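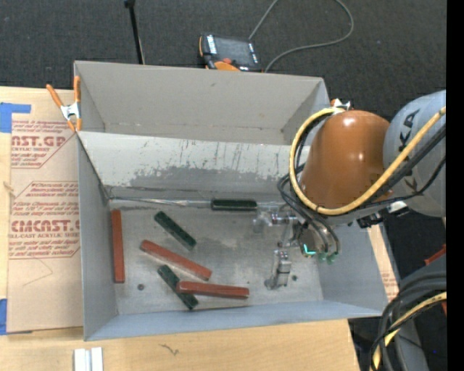 Mumisar Platform Group
Minutes, Friday, 2:00 p.m.

1. Minutes of the previous meeting
Approved without changes.

2. Log retention
The group reviewed the Rostex proposal. Application logs will be kept for 31 days. Audit logs are out of scope - Warraich will submit a separate paper.

3. Database connections
The Sandimano pool limit will be raised to 60. The idle timeout stays at five minutes. Motion carried, 7 to 0.

4. Other business
None.

The meeting closed at 2:50 p.m.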